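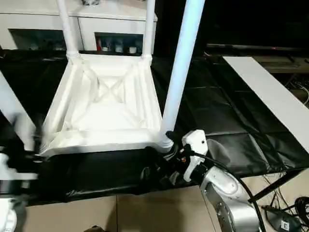
In defence of the cheap white chair

Every April the hall committee in our town puts the same item on the agenda, and every April I go along to vote against it. The item is the chairs. We have plastic ones, white, the moulded kind with tube legs, and a number of people would like us to have something better. This year the proposal was for upholstered stacking chairs in charcoal, from a supplier called Stalmont, and the quote had been printed in colour.

I think we should keep the plastic chairs. I also think we should look after them properly, and we don't.

The case against them is easy to make. They look cheap. They scrape. Nobody has ever walked into a wedding reception and admired one. My neighbour says sitting on one through a two-hour planning meeting is the reason she stopped going to planning meetings, and I believe her. They yellow if they are left by a window, and the ones that live on the verandah go chalky and leave marks on dark trousers.

All of that is true, and none of it is about whether the chair does its job. For that you have to turn one over.

Put a plastic chair upside down on a table and you see how the thing is made. The top of the seat tells you very little. Underneath there is a shallow square tray with a raised rim, and ribs running corner to corner to make an X. Those ribs stiffen the seat while letting it stay thin, and a thin seat means a light chair. A child of eight can carry one across a room. So can a man of 80, and in our hall it is usually a man of 80 who does it.

The legs are the other thing. Each one widens where it joins the seat, and that joint is where I would tell anyone to look first. A chair that is going to fail generally gives you some warning there. You get a little play, then a creak, then a fine line in the plastic. If you check for it you can pull the chair out of use before somebody's uncle goes over backwards at a christening. If you don't check, you find out at the christening.

We used to check. Bahman Golestani ran the hall bookings for years, and once a winter he laid an old cloth over the trestle, stood the chairs on it upside down, one after another, and took hold of every leg close to the seat. He gave each a push and a pull. He wiped the grit out of the underside with a damp rag and put the bad ones by the door. It took him an afternoon and cost the hall nothing. When he gave up the bookings the job went with him, as it had never been written on any list.

Since then the chairs have been stacked dirty and unstacked dirty. Sand gets in between the seats and scratches them, and after a few seasons the scratches hold the grime and the whole lot looks grey. Then people stand up in April and say the chairs are a disgrace. I agree that they are. I would be too, if I were hosed down once in three years.

It is worth being clear about what the upholstered chairs would mean. The Stalmont quote came to $1056 for the first lot, and the first lot would not fill half the hall. Fabric seats can't be hosed. They can't go outside for the fete, so we would need to keep the plastic ones for that anyway, and the storeroom is already so full that the urn lives in the passage. They are heavier. The dance group sets out and packs away its own chairs every week, and its members were not asked what they thought about lifting.

I had a look at what else was on offer. Botitz does a folding chair with a padded seat, which pinches fingers. Dulico has a plastic one very like ours, at a fair price, and if we need to replace the cracked ones I would buy those and be done with it. Matching doesn't matter much when everything is white.

There is an argument about waste that I take seriously. Plastic furniture has a bad name, and most of it has earned the name by being bought for one summer and left on the nature strip. But the wasteful part is throwing it out. A plastic chair that has been sat on for 30 years has done better by the world than a nice one that was replaced when the colour dated. If you already own the plastic, the responsible thing is to go on owning it.

The same goes at home. I know people who look after a timber dining table with oil and coasters and have never once wiped the underneath of the chairs on the back deck. Spiders like it under there. So does mould, along the ribs, where water sits if the chair has been left tipped over in the rain. A bucket of warm water, some dish soap and an old nailbrush will sort it out. Do it on a table, with a sheet or a bit of cloth down so the seat doesn't get scuffed, and save your back. Leave the chair legs up until the top of the seat has been wiped as well, then flip it and let it drain.

If a leg moves when you push it, don't tape it. I have seen tape, cable ties and once a splint made from a ruler. Plastic that has cracked at a joint is finished as a seat. Cut it up for the bin or use it to stand pot plants on.

The vote was put off, as it usually is, and the chairs will come up again. In the meantime I have asked for one Saturday in winter, the long trestle and the use of the hose. Anyone who wants to see the back of the plastic chairs is welcome to come and have a look at the bottom of them first. Bring a nailbrush.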